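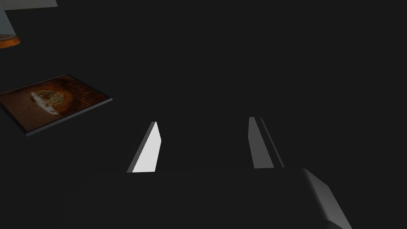

Why do people stop borrowing from a neighborhood library once they have joined it?

Mostly because of opening hours and late fees, going by what our neighbors told us, and hardly ever because of the books.

That was the question our group started with in June, and it kept us busy for much longer than we had planned. The Grarlow reading room is a small branch with a big list of members, 373 when we began, and the librarian, Helju Kivi, had noticed that many of the cards were never used a second time. She was kind enough to let us sit by the front desk, drink her tea and bother people with our questionnaire.

The group was Deividas Vasiliauskas, Liis Kivi (Helju's niece, we should say so up front) and me, Aigars Lapiņa. Our teacher, Deividas Pētersons, read every draft, and since we had two people called Deividas the emails got confusing more than once.

How we did it

We wrote a questionnaire with six questions and left copies at the desk and at the Ķēniņš bakery across the street, where the owner tucked them in with the bread. Our first version was too long – my own grandmother gave up on the second page – so we cut it down and started over. After that we held five longer conversations with members who hadn't borrowed anything since joining. Those were the best part of the project by far, and most of them ran well past the half hour we had promised.

What people said

The branch closes at 5, and that came up again and again. Parents told us they get home, start dinner, and remember the books when the door is already locked. One father had kept a picture book so long that his daughter had outgrown it, and he was too embarrassed to bring it back. Several people thought the fine must be enormous by now. Helju looked one of them up and it was less than the price of a loaf.

We had expected more complaints about the selection. There were a few, mainly from people wanting newer crime novels, but most liked what was on the shelves.

What we would change

We suggested one late evening a week and a month when anything can come back without a fine. Helju liked the second idea right away. The first depends on the city, and she has written to them.

Our sample was small, and the bakery copies probably reached people who live close by and are fond of the place already. If another class takes this up, we would tell them to try the apartment blocks on the far side of the tracks, where we only went once, in heavy rain, and came home with two answers and very wet shoes.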